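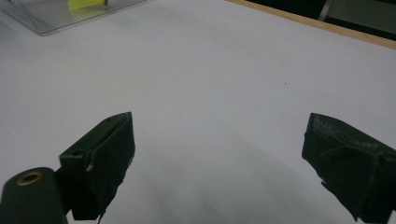
Costel says the clear trays are fine for small parts and we should order 50 more from Mosura. I doubt it. Clear plastic on a white top is hard to pick out when you're tired.

July 17, 2019. One yellow piece in the tray, tray at the left of the board.
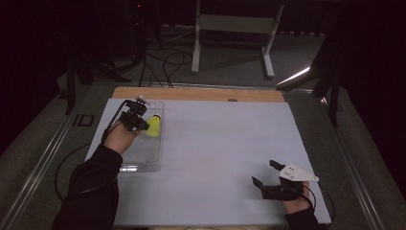

According to Aurelia, yellow settles the matter, as anyone can spot it. Sure, but most of our stock isn't yellow. Try gray next.

Tabletop: matte white, easy on the eyes. Still not sold on it for daily work.
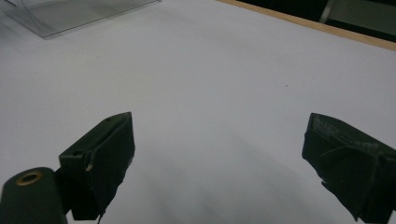

Safta would keep the top and line the trays with dark paper. Cheap enough. Ask her for 8 sheets.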